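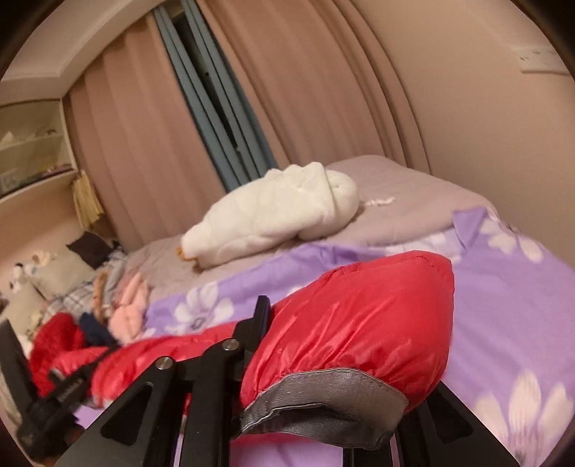

Galtville, 2018-09-06

5.3 Failures on puffed garments

The bedroom task was supposed to be the easy one. Clothes lie on a bed, the gripper picks them up, and the clothes end up in a pile that a reasonable parent would accept. Knit tops, plaid shirts and thin pants gave us very little to write about. Quilted jackets gave us this section.

Figure 6. Handheld gripper closed on a red quilted nylon jacket at the foot of a bed. The grey lining runs along the lower edge of the jacket.

Of the 701 grasps in the Lollura set, 495 were made on garments of a single layer and are covered in Section 5.2. The rest involved padding of one kind or another, and they account for nearly all of the faults we logged. The worst of these we call a false hold. The fingers close, the width reading settles at a value the controller likes, and the controller reports a secure grasp. What it has hold of is a fold of shell fabric and a good deal of air. During the lift the air leaves, the fold gets thinner, and the jacket goes back to bed.

Our first guess was slippery nylon. We put softer pads on the fingertips, which cost us a week and changed the failure rate by an amount too small to plot. We then blamed the width sensor, which was working perfectly and had been all along. The fault was in our own grasp check, carried over from the Murnodetti controller, where it had served well for boxes. A box that is 40 percent thinner after you squeeze it is a broken box. The check therefore had no reason to look at width a second time, and it didn't.

A second fault showed up when the jacket lay against something of nearly the same color. In Figure 6 a bright red knit garment sits bunched beside the jacket, and the two run together at the foot of the bed. In cases like this the segmentation step often returned both items as one large, confident garment. The planner then chose a grasp point near the middle of this imaginary coat. We had picked the flowered duvet for the setup because we expected the pattern to cause trouble. It caused none, and we would like the hours back that we spent preparing for it.

The safety matter is smaller but less funny. When a hold was lost, the controller tried to recover by closing harder and pulling again. On seven occasions it did so with a finger caught in a lining, and it kept pulling until the force limit stopped it. One lining tore. The limit had been set with table objects in mind and was much too generous for clothing, let alone for clothing with a person inside it. We have lowered it, and the retry now opens the fingers fully before doing anything else.

The Duangkaew build also reads width again shortly after closing and refuses to lift if the value is still falling. This makes the system slower and, on padded items, somewhat timid. It will sometimes stay clamped on a sleeve well past the point of good manners. We prefer this to the earlier behavior. Results with the new check on wet garments will be reported in October, once we have some.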